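May 8, 2021

Quick one tonight, dinner is in the oven and I have maybe the length of a casserole.

So. The seeds. Went in last weekend, later than I wanted. Two kinds of beans, the Rustel squash from the swap table, and one row of carrots that I will forget to thin, same as every year. Soil still cold a few inches down. Put them in anyway.

Big news is the rain barrel. Finally bought the Bedix one after going back and forth since December. 174 dollars, which hurt. The spigot sits too low to get a watering can under so now it's up on cinder blocks, 6 of them, and it leans a little toward the fence. Will fix. Probably.

Tomatoes are still in the kitchen. 5 left out of the whole tray. The rest got leggy and fell over while I was away at Skestby, my own fault, should of asked next door to turn them. The ones that made it look good though! Thick stems, that nice green smell on your fingers after.

Somebody asked in the comments about the slug thing. Yes I tried the beer. Yes they came. They also ate the lettuce on the way. Going to try copper tape next, more on that when I have something to report.

Also I'm out of compost. Harawira only delivers by the truckload and I do not have room for a truckload, so it's bags again, and teh bags are heavy and my back is not what it was. If anyone nearby wants to split a load, email me, the address is over on the side.

Ok timer.
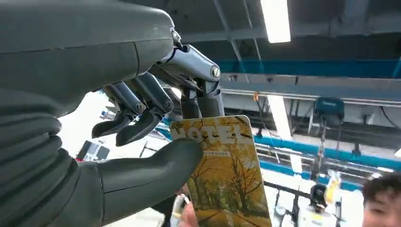

Back. Casserole needs ten more minutes. Forgot to say the peas are up, both rows, and I need to get string on the poles before Tuesday.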